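How Do Scientists Weigh Something Too Small to See?

Part 4 of the Treritz Physics Pages for ages 9 to 12 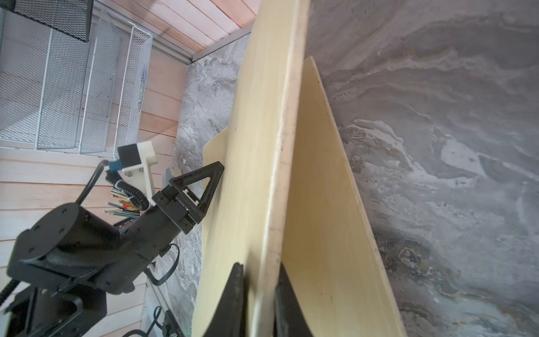
An electron is one of the tiny parts that make up an atom. It is far too light for any kitchen scale. Even the best laboratory balance, which can notice a single grain of dust, would show nothing at all if you put one electron on it. Scientists still know its mass very well. They found it by watching how electrons move.

Mass and pushing

Mass is a measure of how much stuff is in an object. It also tells you how hard the object is to push. An empty shopping trolley turns a corner easily. A full one wants to carry straight on, and you have to push it sideways much harder to get it round. If you know how hard you pushed, and how sharply the trolley turned, you can work out how heavy it is. You do not need a scale.

Electrons can be pushed too. Each one carries an electric charge, and a moving charge is pushed sideways by a magnet. The push is always at right angles to the direction the electron is travelling, so the electron keeps turning. If nothing else gets in the way, it goes through 360 degrees and comes back to where it began. Its path is a circle.

Reading the circle

The size of the circle depends on four things: the strength of the magnet, the speed of the particle, its charge and its mass. If three of these are known, the fourth can be calculated.

Suppose two particles have the same charge and the same speed, and both enter the same magnet. One has 100 times the mass of the other. The heavier particle makes a circle 100 times as wide, because it is harder to turn.

A proton, which is found in the middle of an atom, has a mass more than 1,800 times that of an electron. At the same speed its path bends so gently that over a short distance it looks almost straight. The proton also bends the opposite way, as its charge is positive and the electron's is negative.

Seeing the path

Particles are invisible, but they can leave trails. In a cloud chamber, a box is filled with alcohol vapour and cooled at the bottom. When a charged particle passes through, small droplets form along its route. The result is a thin white line, a little like the trail behind an aeroplane. It fades after a few seconds — long enough for a camera to record it.

Modern detectors use electronic sensors in place of droplets. A computer joins up the signals and draws the curve.

Words to know

Charge: the property that makes a particle feel electric and magnetic forces.
Mass: how much matter an object contains, and how hard it is to speed up, slow down or turn.
Vapour: a liquid that has turned into a gas.

Next in this series: Part 5, Why Magnets Have Two Ends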